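Denim Drive: How to Fold Before You Drop Off

The fall clothing collection at the Zitville branch opens on 2 September 2025 and runs until the shelves are full. Last year we took in around 600 pieces of denim, and a good share of them arrived stuffed into bags and had to be folded again before they could go out to the Lonholm store.

Please wash everything and lay it out on a table before you fold. Check the pockets. Smooth the cloth from the middle toward the edges, and pay attention to places where two seams meet — the fabric is thicker there and likes to bunch up. Contrast stitching makes this easier, as you can follow the tan and orange-brown thread with your eye and see where the cloth still needs to be pulled flat.

Worn seams and faded patches are fine. We accept denim in any wash, and pieces with pale wear marks usually go quickly. Holes, broken zippers and missing buttons should go in the repair bin by the side door. 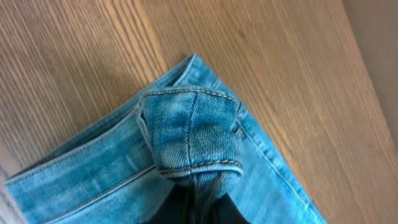

Where to Bring It

Drop-off is at the Kokkinos building, ground floor. Stack your folded pieces in piles of no more than 5, heaviest at the bottom, and leave them on the long counter. Bags are welcome if the clothes inside are already folded. A carton holds 30 pairs of adult jeans, so larger donations should come boxed if possible.

Jackets and overalls go on the rack — hangers are provided.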